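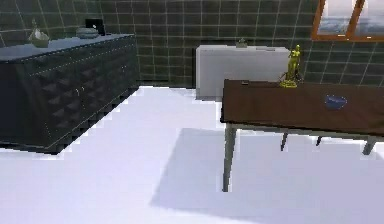
Dark wall tiles and a low cabinet with a raised pattern on the front.

Casino News > Bonuses & Promotions
2023-01-06
3 comments

Flolby lowers wagering requirement on welcome bonus

Online casino Flolby has cut the wagering requirement on its welcome bonus from 66 times the bonus amount to 30 times. The new terms apply to every account opened since the start of the month. Players who claimed the bonus before then stay on the old terms until the bonus is cleared, canceled or expired.

The change was posted in the site's terms section and later confirmed by Stoston, the company that owns Flolby. It covers the first deposit bonus only. Reload bonuses and the weekly cashback offer are the same as before.

A wagering requirement is the amount a player has to bet before bonus money can be withdrawn. Under the old rule, a player who took a $10 bonus had to place $660 in bets before cashing out anything won with it. Under the new rule the same player has to place $300. The deposit itself is not counted in either figure.

Jaqueline Tapia, head of player accounts at Stoston, said the company reviewed the bonus in November after a rise in support requests.

"Most of the messages were from people who thought they had finished wagering and still had a long way to go," Tapia said. "We looked at how many new players ever got to the end of it, and the number was low. A bonus that hardly anyone can finish is not much use to us or to them."

Tapia did not say how many players had cleared the bonus under the old terms.

Which games count

The list of games that count toward wagering has been changed at the same time. Most video slots still count in full, so a $1 bet takes $1 off the total. Roulette and blackjack count at a lower rate, shown on the information page of each table. Live dealer games do not count at all. They did under the old terms, at a reduced rate.

Slots from the studio Mạc are a special case. The studio's games were left out of the bonus last year while Flolby was moving them to a new server, and players who opened one with bonus money got an error message. They are now back on the list and count in full, apart from the jackpot titles, which can be played with cash only.

The maximum bet with an active bonus is now $3 per spin. This includes any bonus feature bought inside a game. Going over the limit can lead to winnings being removed, and the terms say the casino does not have to send a warning first. Tapia said a pop-up that blocks larger bets is being tested but is not ready for all games.

Time limit stays the same

New players still have 18 days to complete the wagering. The clock starts when the bonus is credited to the account, so a player who registers and waits a week before depositing does not lose any time. When the period ends, whatever is left of the bonus is taken off the balance along with any winnings tied to it. Cash deposits are not touched.

Several players had asked for a longer period on the site's message board. Tapia said there were no plans to extend it.

The bonus can be canceled at any point from the cashier page. Before the change, players had to contact support and wait for a reply. The cancel button is under the "My offers" heading, and it shows how much money will be removed before the player confirms. Once canceled, the bonus can't be put back.

Payments

Withdrawals at Flolby are handled by Jetex, which took over from the previous payment company last summer. Nothing in the withdrawal process is different under the new bonus terms. Players still have to verify their identity and address before a first payout, and documents can be uploaded at any time after registration. Stoston recommends doing this early, as a request made with papers missing goes to the back of the line.

A withdrawal requested while a bonus is active will cancel the bonus. The cashier page now shows a notice about this in bold above the amount field. Earlier it was mentioned only in the full terms.

Checking your own terms

Players who are not sure which rules they are on can open the "My offers" page and look at the total next to the bonus name. An older account will show "x66" and a newer one "x30". Anyone who registered before the change but had not yet made a deposit is on the old terms, according to the site, and can ask support to be moved over. Tapia said these requests were being approved as long as the account had no betting on it.

The lower requirement does not change the odds of any game. Each spin or hand has the same house edge with bonus money as it does with cash, and a player can still lose the whole balance well before reaching the wagering total. Deposit limits and time-outs can be set from the account menu and take effect right away when they are lowered. Raising a limit takes a day.

Stoston runs two other casino sites, both with their own welcome offers. Tapia said the terms on those sites would be looked at later in the year.

Tagged: welcome bonus, wagering, Flolby, Stoston
Shares 18

Search news, games, bonuses...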